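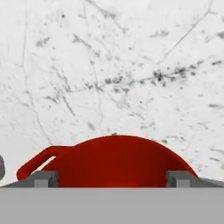 A red mug-shaped vessel at a white marble worktop.

Hard water limits revised for Latberg supply zone
Monday, by the business desk

Households in the Latberg zone will receive softer water from September, after Pendier Water confirmed that its blending plant at Asside has passed commissioning tests. The plant mixes groundwater from the Frimpong boreholes with reservoir water, and should cut average hardness by around 20 per cent.

The change covers 604 streets and 2,000 business connections. Limescale in kettles and on taps should form more slowly – existing deposits will not dissolve. 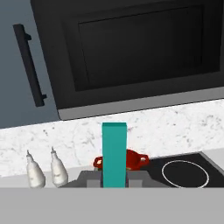
Customers with dishwashers should reset the salt dosing to the new hardness band, printed on page 2 of the next bill. Water softeners with a manual setting also need adjusting. No change to pressure is expected, and charges stay as they are.

Comments
pipework_dan: Which band are we in now? Bill only says "hard".
Moira T: Asside end has been cloudy at 7am all week. Related?
kettle58: About time.

We use cookies to improve your visit. Accept | Manage settings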